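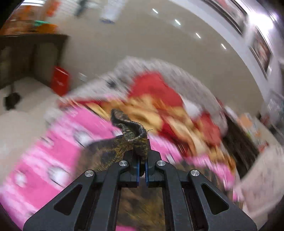 Fleltow Dostis hand-held gripper, pair – review after 12 sessions of folding clothes

I bought the Dostis as a set of two in February, for recording folding and sorting demonstrations in people's homes. The set cost $3,292 with the charger and the case. Before it I was teaching the same tasks by remote control, using a leader arm and a follower arm clamped to a table, so most of my comparisons are with that.

Build and weight

Each unit weighs 911 grams on my kitchen scale with the battery in. You hold it by a handle under the linkage and squeeze a trigger to close the jaws. The side plates have large triangular cutouts and the pivots use plain round-headed screws. I had to tighten two of them after the third session, and they have stayed tight. The trigger is smooth but heavy toward the end of its travel, and someone with small hands will feel it after half an hour. Serpil Ateş did most of the left-hand work and went down to the lighter of the two springs in the box. Swapping it took her a few minutes with the supplied key.

The pads

The jaws have thin blue pads and they are the best part. A single layer of a shirt can be picked up off a bed without taking the blanket with it, if you come in low and pinch slowly. Come in too steep and you get both. Soft plush blankets are the worst for this. Slippery linings are also a problem, and I ended up grabbing those at a seam. The pads do collect lint. We wipe them with a damp cloth between recordings and let them dry.

Spare pads are sold in packs by Amaral as well as by Fleltow. I tried both. The Amaral ones are slightly thicker and the closed position had to be set again.

Camera view

The wide lens sits behind the jaws and gives you the jaws, the item and most of the room. The corners go dark. Tracking worked in ordinary bedrooms with ordinary clutter, and it did better there than in my office, which has one blank wall and not much on the others. Fast wrist turns blur the picture. The software flags those stretches, and in our sessions it flagged 23 recordings, most of them from the first day. After that we slowed down and it was rarely an issue.

Bright windows and ceiling lights are handled reasonably well. I would still close the curtains if the window is straight in front of you.

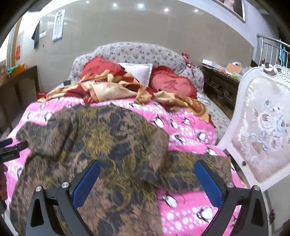 Patterned long-sleeved top laid out on a pink penguin blanket, jaws open. Part of the second gripper is at the left edge.

Two hands, two units

Folding a top needs both grippers and you have to pair them each time they are switched on. The pairing is done by pointing both lenses at a printed card. It takes a minute, and if you lose the card you can print another from the Plodadthorpe software page. Keep the second unit in view of the first when you can. Recordings where the two were far apart needed more cleanup, particularly at the start and end of a fold.

Sleeves were the slow part. My habit was to lift one by the cuff, but the cuff curls in the jaws and then the sleeve lands twisted. Jin-sol Yook showed me to take it a hand's width in from the cuff and drag it across before lifting. Her recordings are shorter than mine and the path is cleaner, and we now use her way for all long-sleeved clothes.

Compared with remote control

With the leader and follower arms I could see what the robot could and couldn't reach, and every recording was something the arm had already done. With the Dostis you can easily make a motion no arm will copy. I did it several times by leaning over the bed and reaching back toward myself. The software has a reach check, but it runs after the recording, and I would like it to beep while I'm still holding the thing.

On the other side, it is much faster. I can walk into a room and start. There is nothing to clamp down, nothing to level, and I can feel through the handle when the cloth is pulling. On remote control I tore a pillowcase because I could not feel that.

Battery and case

A charge lasted one full session with both units on, with breaks. The charger only takes one battery at a time, so plan for that. The case is solid but there is no slot for the card, so mine lives in the lid under a strip of tape.

Things I'd change

A lighter trigger as standard, a charger with two bays, and a reach warning during recording. The manual could also use a page on soft items, as nearly all of it covers cups and boxes.

I'm keeping the pair. For cloth work in a real room I would buy it again at the same price. If your tasks are all on one table and you already have a leader arm set up, I would stay with the arm for now.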